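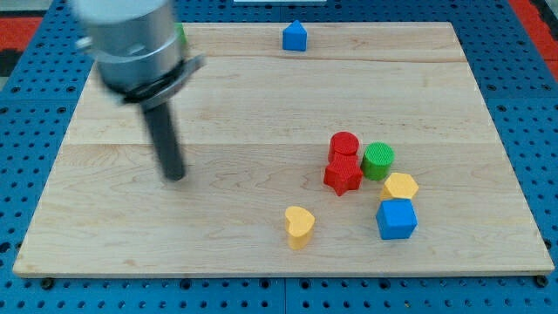
Blue triangular prism block on one of our pale planked play boards, with more of the coloured shapes to the right.

Skanwood brings its shape blocks and play board to the shops

December 14, 2018
By Lilian Obura

I've been making wooden blocks for longer than I care to admit, and today I finally get to tell you that Homari, our set of coloured shapes, is on sale with its own board to build on!

Let me start with the board, as it gave us the most trouble. My first one was a single wide plank and it bowed like a banana over one winter in the workshop. Ivars Avotiņš (he does all our joinery) talked me into joining narrower planks instead, and he was right, which he has mentioned a few times. You can still find the seams if you look along the grain. I like them there. Children run toy cars down them.

The board is big on purpose. We tried a smaller one in April with families at the Kimel playroom and the blocks kept ending up on the floor. With the large one there's room for a whole town at one end and a lonely house at the other, and somebody always wants a lonely house. The blue prism gets that job more than any other piece. It's only a triangle with some length to it, but stand it up and every child I've met calls it a house, or a tent, or once a very small church.

We left the board pale and kept the colour for the blocks. I did paint one board green and it looked smart for a morning, then the green blocks vanished into it and I sanded the whole lot off again.

There are 40 blocks in the full set and 18 in the smaller one, and both come with the same board. The first run is 948 full sets. They're in the Holanda shops from today and we'll post them too, though please allow up to two weeks, as I'm packing a good many of them myself at the kitchen table.

Spare blocks can be bought singly, so if the house goes down the back of the radiator you needn't buy another set. Tell us the shape and the colour and we'll find you one. A wipe with a barely damp cloth is all the cleaning they want, board included, and please don't leave either of them soaking in the sink.

If you'd like to borrow a set for a nursery or a toy library, write to Primo Pagano at the Skanwood workshop and he'll sort you out.

Comments

Aigars Mockus
Does the board fit on a normal coffee table? Ours is quite narrow and the dog has views.

Lilian Obura
Measure first, Aigars, it's a big one! We use ours on the floor at home.

Žydrūnas Pētersons
Bought the smaller set this morning. Our blue one is already a garage.

marta_k
Any chance of selling the board without the blocks? Would love one for jigsaws.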